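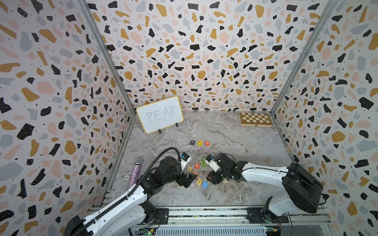
Word on the board: PEAR. P, E and A in the row, chessboard parked in the back right corner.

Monday, January

Spelling blocks again, short words only. Hiyori picked today's list and wrote the words up in capitals with the thin blue marker. I asked for the thick one next time. The blue is fine close up but hard to read from the bench, and the board leans a little in its clips, so you get glare off it after lunch.

List for today was PEAR, JAM, LOAF, RICE. Four-letter words fit nicely across the middle of the floor if the gaps are kept to a block's width. We tried a longer one last week and the end of the row ran into the chessboard.

Blocks: the set is mixed, the Zunach ones plus a bag from Paisan that Toshio Ikeda found in the cupboard. The two kinds don't match in size. The Paisan blocks are 3 mm taller and the row looks uneven when they are side by side. I would like to sort them into two boxes before we do any more words. There are 50 in the Zunach box according to the lid, but I haven't checked.

Letters we keep running short of: E and R. Plenty of X. Hiyori Wada is going to ask Farkent if they sell single letters. If not, another full set goes on order 748 with the markers.

Backdrop: terrazzo panels still in, marble floor sheet still in. The sheet lifts at the front when the room is warm - taped it down again this morning. Do not use the brown tape, it leaves marks.

Chessboard stays where it is for now. Keep the clasp side facing front so we put it back the same way each time. Pieces are in the drawer under the sink, in the Jiro tin.

To do
- sort blocks by height
- thick marker, blue or black
- wipe the board properly, old words are starting to ghost
- ask Toshio for his list of five-letter words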